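Chapter 3
Which Way Is Up? Frames, Poses and Other Headaches

I lost most of January to a minus sign. My planner, Cabral, was sure the gripper was pointing at the ceiling, and I believed it for 16 days. So let's start with frames!

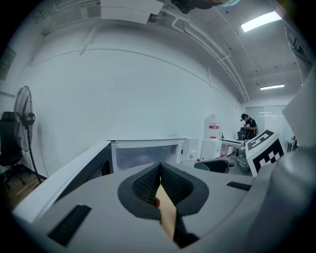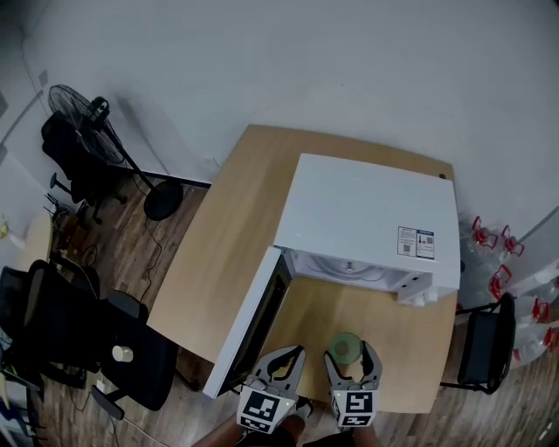
Figure 3.1. Square-patterned markers on the grippers in both views; the microwave is in the second.

Each marker gives us a pose, but a pose relative to what? Keep that question handy (I've written it on my desk) as we write our first transform.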